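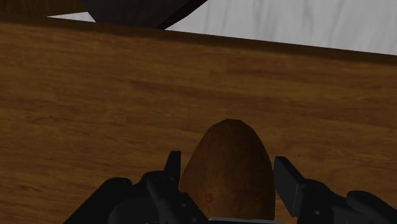 Brown, a bit speckled, rounded on top.

Storing potatoes through winter in a house with no basement?
posted by mudroom_mel

Hi all! So we moved out to Kirnton in the spring and I went a little overboard with the garden (first real yard, I got excited). I dug the last of the potatoes in October and I have nearly 80 pounds of them, which is a lot for a household of 3 people, one of whom only eats fries.

My problem is that we're on a slab. No basement, no crawl space, no root cellar. What I do have is an attached garage that isn't insulated, a hall closet that shares a wall with the water heater, and a mudroom on the north side that stays cooler than the rest of the house but gets plenty of light from the door. Right now everything is in the garage in cardboard boxes with newspaper between the layers, and I already found a few that had started to go soft and one that smelled so bad I had to open the big door for an hour.

I grew two kinds, a russet and a smaller red one called Skirkeren that I got at a seed swap. The reds seem to be sprouting first. Should I be eating those before the others? And did I mess up by washing them? I hosed everything off on the driveway because they were caked in clay, then let them sit in the sun to dry most of the afternoon. My mother-in-law made a face when I told her, so I'm guessing that was wrong.

Any advice welcome, but please keep in mind that I'm not going to dig a hole in the yard. I've seen the videos and my husband has already said no.

clayfoot
Washing wasn't the end of the world but yeah, next year don't. Let them dry out of the sun, brush off what falls off easily and leave the rest of the dirt alone until you're ready to cook. The afternoon of sun worries me more than the hose. Light is what turns them green, and the green parts taste bitter and can make you sick. Cut away any small green patch with a good thick slice around it, and if a potato is green all over, just toss it.

For where to put them, I'd go with your mudroom. I know you said it's bright, but that's an easy fix. I keep mine in a mudroom too and I use an old dresser with the backs of the drawers drilled full of holes. Potatoes go in the drawers two layers deep, drawers stay shut, done. Before that I had them in milk crates under a moving blanket, and that worked fine except the dog liked to sleep on it.

You want it cool but well above freezing – low 40s is great, and up to 50 is okay if you're willing to put up with more sprouting. Get one of those cheap thermometers that remembers the overnight low. My garage looked perfect every time I walked out there in the daytime and then I lost a whole box in one cold snap. Once they freeze they turn to mush and there's no bringing them back.

Skip the water heater closet. I tried one like it for my onions and it was too warm even for them.

As for the reds, yes, eat those first. I've grown Skirkeren for a few years now and I've never gotten it much past January. Your russets should keep a good while longer if the skins set properly before you dug. Rub one hard with your thumb. If the skin slips off, that one goes in the kitchen pile.

Oh, and go through all of them every couple of weeks! A single rotten one will take its neighbors with it. I do mine with the radio on and it takes maybe the length of a ball game inning or two. Small sprouts are no big deal, by the way, just snap them off and cook the potato soon.

grannysmythe11
keep them away from your apples!! that's all I know. mine were next to a bushel one year and they had sprouts on them like spaghetti

Collberg_Gardener
I agree with most of what clayfoot wrote. I'd only add that cardboard is fine if you cut some vents in the sides, and get the boxes up off the concrete on a pallet or a couple of scrap boards. Don't use plastic totes with lids, they sweat.

Also, you could just freeze some. I parboil cubes for a few minutes, cool them in ice water, dry them on a towel and freeze them on a cookie sheet before bagging. I did 17 bags last fall and we're still using them for soup and breakfast hash. Mashed freezes well too if you don't skimp on the butter. For the one who only eats fries, cut and parboil them the same way and they go straight from the freezer to a hot oven.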